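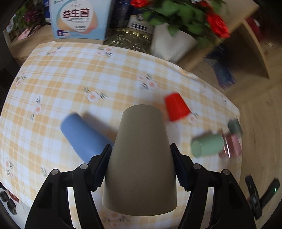 The cups on the flowered tablecloth, with the beige one upside down.

Progress report to the Flemevis small grants fund, second instalment
Project: the Peltberg tea table

Hello again from Peltberg. You asked for a page or two on how the money is being spent and whether people are coming, so I'll start with the good bit: people are coming! When I wrote in September I was worried we'd be sitting there with a full urn and two visitors, and we did have one afternoon like that (it was pouring, and the football was on). Since then it has picked up nicely, and the room has begun to feel like somewhere you'd pop into without thinking about it first.

What the money has gone on

The grant was 2,000 pounds and the biggest slice of it has gone on hire of the room. After that comes tableware, then tea and biscuits, then a bit of printing. I've kept every receipt in a folder and the full list comes with the end-of-project form, but I did want to tell you about the cups, which have caused more conversation than anything else we've bought.

The old ones were thick white things from the cupboard at the Clustum hall. They were chipped, they were heavy, and several of our regulars have sore hands and found them a struggle. So we went for coloured ones instead, all different: a tall beige one with a speckled finish, light blue, red, mint green, a see-through pink and a dark grey-green. The idea was that you pick your colour when you arrive and then you know which is yours all afternoon. It's a very simple idea and it has worked better than I hoped. We used to lose half the cups to "was that mine?" and end up washing everything twice.

The pink has turned out to be wildly popular. I should have bought more pink. The grey-green tends to be left until last, poor thing, though one lady won't drink out of any other and gets quite cross if it's gone.

The tablecloth

I know this wasn't in the original budget, and I did ask before I bought it. It's a plaid in pale yellow, orange and white with little white and peach flowers and green sprigs on it. It cost less than I'd set aside and it has made a huge difference to that end of the room. The table underneath is perfectly sound but it looked like a place where you'd be asked to fill in a form. Now people sit down at it and stay put. It goes home with me for washing, and so far it has survived blackcurrant squash and an entire slice of beetroot cake.

One small grumble: it slides. If somebody leans on the edge and gets up quickly, the whole lot shifts. I've got some clips on order from Yeon and will let you know if they do the job.

The cup games

I mentioned in my last letter that we wanted something for people to do with their hands while they talk, as not everyone likes cards and the jigsaws get taken over by two very determined people. The answer was sitting on the table all along. We turn the cups upside down and hide a button under one, or we see who can build the tallest tower before it goes over, or we sort them by colour against the clock. It sounds like something for toddlers, I know, but you should hear the noise! Grandchildren join in during the holidays, and it's the one activity where the youngest and the oldest are equally good, or equally terrible.

It has been useful in a quieter way too. Two people who come after a stroke have been using the stacking as a bit of practice for their weaker hand. I'm no therapist and I don't want to claim anything for it, but they asked whether we could do it every time and of course I said yes.

Storage and tidying

This is the part that still needs work. We have one shelf for everything, so the boxes and bags of bits and pieces tend to end up standing on any surface that's free, and by the end of the afternoon there's a lot of clutter behind the tea things. I'd like to spend part of what's left on a lidded crate on wheels, so that one person can get it all from the cupboard to the table in a single trip. At the moment it takes me 8 trips, and I've worn a track in the lino.

I've also written out a setting-up sheet and taped it inside the cupboard door: cloth first, then cups, then urn, then biscuits out of reach until half past two. It means I can miss an afternoon now and the thing still happens, which was one of the points you raised when you gave us the grant.

What hasn't gone so well

The evening session didn't take off. We tried it for a month and mostly had the place to ourselves, so I've stopped it and moved that hire money into the afternoons. I hope that's all right. If you'd rather have it back, or want it spent on something else, please tell me before the next room booking goes in.

The leaflets were a bit of a waste as well. Nearly everybody who's new has come because a neighbour brought them along. I still have a big pile, if any other group could use the blank backs for shopping lists.

Next few months

More cups (pink!), the crate if you're happy with it, and a second cloth so that one can be in the wash. I'd also like to try a soup day once it gets properly cold, as long as the hall will let us use the hob, and I'm waiting to hear from them on that. You're very welcome to come and see for yourselves. The kettle's on from two o'clock.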